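Give the Children Plain Blocks

When I moved to Plesen nine years ago, I did not have children and I did not think about toys. Now I have two, and I think about toys every evening, when I walk through the living room without shoes.

Last May my older daughter received a talking farm from her aunt. It has 41 sounds. She pressed each button, then she pressed the cow many times, and after one week the farm was behind the sofa. I do not blame her. The farm had already decided what the game is, and she only had to agree with it.

In our library on Samonte Street there is a box of old blocks. The paint is coming off. I have seen children who do not speak the same language sit by this box for one hour and build a town together. My own girls fight over everything at home, but there they negotiate.
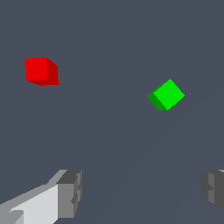
A red cube and a green cube, computer rendering.

I know the argument from the other side. Parents are tired, and a toy that makes music gives you time to cook the soup. I have used this time also, and I was thankful for it. My complaint is more with the shops. In the big Florka store near us I found one shelf of simple blocks, very low and in the corner, and the set of 72 pieces cost more than a plastic phone with lights. Why must the simple thing be the expensive thing?

Our kindergarten has a small budget for new toys, 760 for the whole year. I would like that it goes to blocks, many of them, in a few colors, with no faces and no batteries. Some parents will say it is boring. I ask them to come one morning and sit on the floor for a while before they vote.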